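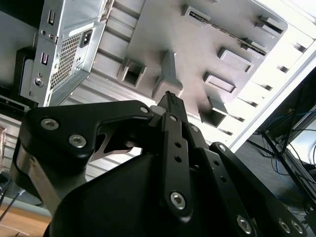
Figure 1. An open computer case with the power supply in place, honeycomb grille and power socket in view.

3.2 What people do with the case before they do anything else

I went into this part of the study thinking I would write about memory and drives, the parts people get excited about. Then I watched our group at the Niltonstead repair room for a few weeks and ended up with a notebook full of remarks about the metal box itself (sorry to my co-author Irfan Setiawan, who had already drafted the drives section!).

We had 26 people, each given an old desktop to take apart and sort into piles. Most of them tipped the case over before touching a screw, and then they just looked into it for a while. I loved this bit. You could see them hunting for something they recognized, and what they landed on, again and again, was the power supply. It's a box inside a box, it has a grille, and it has a socket that everybody has pushed a cord into at some point (Figure 1). Gwenllian Owen, who had never opened a computer in her life, called it "the bit I already know from the back," and I've borrowed her phrase for the coding sheet.

From there people went one of two ways. The first lot started at the power supply and followed its cables outward, unplugging as they went. The second lot wanted the power supply out right away so they could have some room for their hands, and they were the ones who got into trouble with screws. A case screw and a drive screw look very much alike when you have a palm full of both, and 6 of our people mixed the two in one dish. We had told everyone to use separate dishes, but I'll admit the dishes were small and the table was crowded.

Sharp edges came up far more than I expected. I had a single line about them in the first interview guide and by March it had grown to a full page. People talked about folded edges as "kind" and raw ones as "mean," and they remembered which case had which. The full list of remarks, all 429 of them, is in the appendix, sorted by part.

One more thing I want to put down before moving on to sorting times. The bare shell, once emptied, went to the scrap pile without any discussion, even from people who had argued for 20 minutes over a fan. I don't have a good account of that yet. Section 3.3 has the numbers.

Print this section | E-mail this section

Reader comments

Cletus Lyons: Enjoyed this. Did anyone keep the shells for shelving? We do that in our shop.

Gemma Russo: The dish business is so true. Egg cartons work better, one cup per part.

Reginald Quintanilla: Is the interview guide available anywhere? The page on edges would be handy for my class.

Contact the authors | Copyright 2023 Niltonstead Repair Study | Back to top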